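In Praise of the Slow Demonstration

I spent most of September driving a simulated robot around a simulated kitchen, and I want to argue that it was one of the best uses of a person's time anywhere in robotics right now. I know how that sounds. A grown adult, headset on, trying to get a computer-drawn gripper onto a computer-drawn fridge handle and missing by the width of a thumb. But I came away more excited about this field than I have been in years, and most of what excited me was in the misses.

The setup we use is called Chala. You hold a controller in each hand, the robot's two arms follow you, and everything you do gets saved as a demonstration. Later a learning program studies a pile of those and tries to work out how to do the job on its own. You can also write the motions by hand, or let the robot try things at random and reward it when it gets lucky, and people I respect do both. I still think the person at the controls is the best teacher we've got.

Take the fridge. It's a task that takes you no thought at all at home. Through a wide view from above the robot's own shoulders, the whole fridge leans, the wall bends away from you, and the long gray handle is far enough off that depth turns into guesswork. You learn to go in low, near the bottom end of the bar, and let the fingers come up around it. I never planned to do it that way. My hands found it, somewhere in the second hour, and then it was in the data!
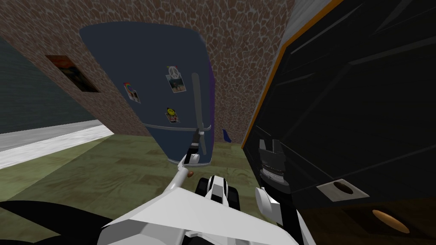 What the hands know

That's the part I'd like more people to get worked up about. A demonstration holds things its author could never have written down. Ask me how I reach for a handle and I'll give you a sentence. Watch me do it 20 times and you'll find a pause before contact and a small turn of the wrist, and a habit of keeping the other arm tucked in so it doesn't swing into the furniture. I didn't know I did the last one until Yeshi Seyoum played a batch of mine back to me at double speed. The right arm sat up against that big black cabinet like a kid told to keep his elbows in.

Yeshi thinks I'm too romantic about all this, and she has a point. People are inconsistent. Over one long session I recorded 142 attempts, and by the end I was cutting corners, dragging the arm in from whatever angle it happened to be at. A program that copies me will copy that too. Her view is that you should throw out the sloppy ones without mercy. Mine is that you should keep a good share of them, particularly the ones where the approach goes wrong and the person backs off and tries again. A robot that has only ever seen clean reaches has no idea what to do after a bad one. We've argued about this over a great many sandwiches and settled on labeling them, so whoever trains on the set can pick a side.

The other complaint I hear, mostly from friends with real arms on real benches, is that none of this counts because the kitchen is made of pixels. I'll grant them plenty. A simulated handle has whatever friction somebody typed in. But a simulated kitchen resets in an instant and you can't dent the door, so you get brave. You try the awkward reach from the wrong side just to see. When the team at Varinier let me have an afternoon on their physical machine, I was timid for the first 90 minutes, and my demonstrations were timid as well. All that caution got recorded right along with the reaching.

And the pixels are not as tidy as people imagine. There are magnets on the fridge door, and a picture on the stone wall, and there's a cabinet so close on the right that it eats a third of your view. You have to work around the room you're given. I like that very much.

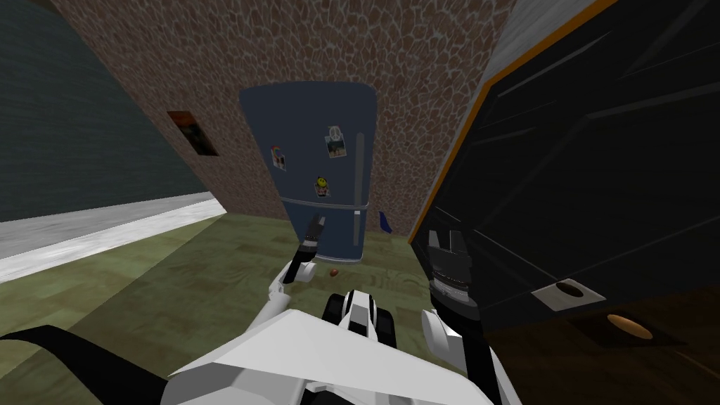 Give the teachers some credit

My one real gripe is with how the work gets talked about. Papers will spend pages on the learning method and a single line on "human operators." Those operators are teaching! Some are wonderful at it, with a rhythm you can spot in the playback, and it would cost very little to name them, pay them properly and ask them what they noticed. At Grukau they've started letting operators write a short note after each batch, and the notes are a joy to read, full of complaints about wrists.

So if somebody offers you a turn at the controls, take it, even if you write code for a living and think of this as the boring end. Give it at least 2 sessions, because the first will mostly be bumping into things. Then watch your own playback. I'm back on the fridge tomorrow, and I want to try coming at the handle from higher up.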